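PH214 Mechanics II
Handout 6: Jerk, snap and the choice of motion profile
Notes by L. Matei, revised May

6.1 Definitions

Let x(t) be the position of a point moving along a line. Velocity v and acceleration a are the first and second derivatives of x with respect to t. The third derivative is called the jerk,

j(t) = da/dt = d^3x/dt^3

and the fourth is the snap, s(t) = dj/dt. Units are m/s^3 and m/s^4. In the older problem sheets by Dr Lungu the symbol for snap is q, to avoid a clash with arc length. We use s here and write arc length as l.

Jerk is a vector in more than one dimension. Each Cartesian component is differentiated separately. In a rotating frame extra terms appear and the simple rule fails; see 6.5.

6.2 Why a third derivative is needed

Newton's second law relates force to acceleration, so for a rigid body of constant mass m

dF/dt = m j

A step in acceleration is therefore a step in force. A rigid body has no difficulty with this on paper. A real structure has some stiffness k and some damping c, and a step in force sets it ringing at its natural frequency

w_n = sqrt(k/m)

For an undamped structure the peak deflection under a suddenly applied force F0 is 2 F0/k, twice the static value. If the same force is applied as a linear ramp of duration T, the peak is

x_max = (F0/k) (1 + |sin(w_n T/2)| / (w_n T/2))

The overshoot is zero when w_n T is a whole multiple of 2 pi. You should be able to derive this by superposing two ramps, one of them delayed by T and reversed in sign. It was set in last year's paper and was badly done.

6.3 The trapezoidal velocity profile

Suppose a carriage must travel a distance D from rest to rest, with |v| at most V and |a| at most A. The fastest motion is full acceleration, then constant speed, then full deceleration. If D is at least V^2/A the speed limit is reached and the total time is

t_total = D/V + V/A

If D is smaller than V^2/A the flat section vanishes and

t_total = 2 sqrt(D/A)

Worked case. D = 800 mm, V = 400 mm/s, A = 1000 mm/s^2. Then V^2/A = 160 mm, which is less than D, so the first formula applies:

t_total = 2.0 + 0.4 = 2.4 s

The jerk is zero everywhere except at four instants, where it is unbounded. In the notation of Handout 3 it is a sum of four delta functions, with weights +A, -A, -A, +A.

6.4 The S-curve profile

Now limit the jerk as well, |j| at most J. Each step in acceleration becomes a ramp of duration T_j = A/J. Provided both limits V and A are still reached, the motion has seven segments and the total time is

t_total = D/V + V/A + A/J

The cost of limiting the jerk is thus A/J, whatever the value of D. With the numbers above and J = 5000 mm/s^3 the cost is 0.2 s, giving 2.6 s in all.

Conditions for the formula to hold:

V is at least A^2/J (the acceleration limit is reached)
D is at least V (V/A + A/J) (the speed limit is reached)

In the worked case A^2/J = 200 mm/s, so the first condition is met. The second requires D to be at least 400 × 0.6 = 240 mm, also met.

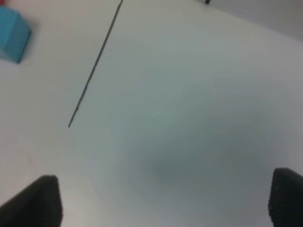

When the first condition fails, the acceleration rises to sqrt(VJ) and falls again without a flat section. The time taken to reach V is then 2 sqrt(V/J). When the second fails, V must be replaced by the peak speed reached, found by solving a quadratic. Students often apply the seven-segment formula without checking either condition – marks are lost for this even when the final number happens to be close.

Choosing J. From 6.2, the ramp time T_j = A/J should be a whole multiple of the natural period 2 pi/w_n. For a structure with a natural frequency of 5 Hz the period is 0.2 s, so A = 1000 mm/s^2 gives J = 5000 mm/s^3, the value used above. Damping spoils the exact cancellation, but for light damping the residual vibration remains small.

6.5 Circular motion

For uniform motion at angular speed w on a circle of radius r, the acceleration has magnitude r w^2 and points to the centre. Its direction changes steadily, so the jerk is not zero. Differentiating once more,

j = -w^2 v

The jerk is antiparallel to the velocity and has magnitude r w^3. At the join between a straight track and a circular arc the acceleration steps from zero to v^2/r. Railway practice avoids this with a transition curve whose curvature grows in proportion to arc length.

6.6 Problems

1. Derive the result for x_max in 6.2.

2. A carriage moves 335 mm under the limits of 6.4. Check both conditions and find the total time.

3. Repeat problem 2 for a distance of 29 mm, first with the trapezoidal profile and then with the jerk limited. State which limits are reached in each case.

4. Show that the jerk in 6.5 follows from differentiating r(t) three times in Cartesian components.

Solutions to problems 1 and 2 are held by Irina Pascu. Problem 3 will be covered in the tutorial.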